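February 21, 2023

Wash bench, folding side. Late start, Joslow delivery blocked the loading door till after ten.

Carried over from last time: care label rewrite for Skoseo still not done. They want plain wording, no symbols. Kiros Gashaw has the draft, I have his comments on the draft, neither of us has the two in one file. Do this before Thursday.

Main job today was the crease check on the short sleeves. Same as January — wash, spin, take out, leave it the way it lands, then lay out and smooth by hand. No iron. No shaking it out at the machine either, we got sloppy about that last month and I think it spoiled half the sheet.

Load A: 9 shirts, cotton, Trusolell liquid, one capful. 76 minutes on the long program. Spin felt too hard, seams on the dark ones twisted round toward the front. Not the detergents fault.

Load B: 6 shirts, same dose, short program, lower spin. Better at the side seams, worse at the collar. Collars keep folding back on themselves when the shirt goes down on the table and you have to lift the neck to fix it, and then the shoulder goes. Neck first, shoulders second, body last. Donal does it the other way round and gets a ridge across the chest every time. He says the ridge is from the spin. It isn't, I did one of his over.

Table: kept the cream cloth on. It grips a bit so the shirts don't slide when you pull a sleeve, bare top was hopeless for that. But the cloth has creases of its own now and they confuse things when you're scoring — at a low angle you can't tell if its the shirt or what's under it. Needs washing and a proper press. Or buy a second one and swap.
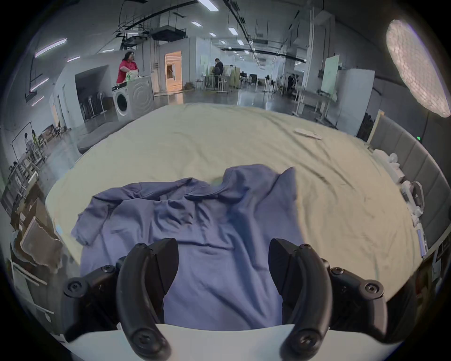

Scoring. Still using the Ó Ceallaigh sheet, 1 flat to 5 bad, front only. Problem is the sleeves, there's no box for them and they are nearly always the worst bit. Kiros wrote them in the margin in January, I didn't, so the old numbers don't line up. From now on: sleeves get their own line, left and right seperate. Collar too.

Light colors score worse than dark ones on the same day with the same person. Must be the light in here. Try moving the whole business nearer the whiteboard? Ask Donal before dragging furniture.

Smoothing with flat of hand from the middle out works. From hem up does not, pushes everything into the neck. Wrote this down last month too apparently.

Blue ones — the fabric is thinner than the rest and it bunches if you so much as look at it. Score them as their own group or leave them out. Leaning toward own group.

To do:
tablecloth, wash + press
new score sheet w/ sleeves and collar, print on the heavier paper
order Trusolell, the big bottle
repeat load B, half capful
Skoseo labels!!
ask Kiros where the January sheets went, binder has only the first few

Stopped at five. Second load B shirts left flat on the rack overnight, don't fold them.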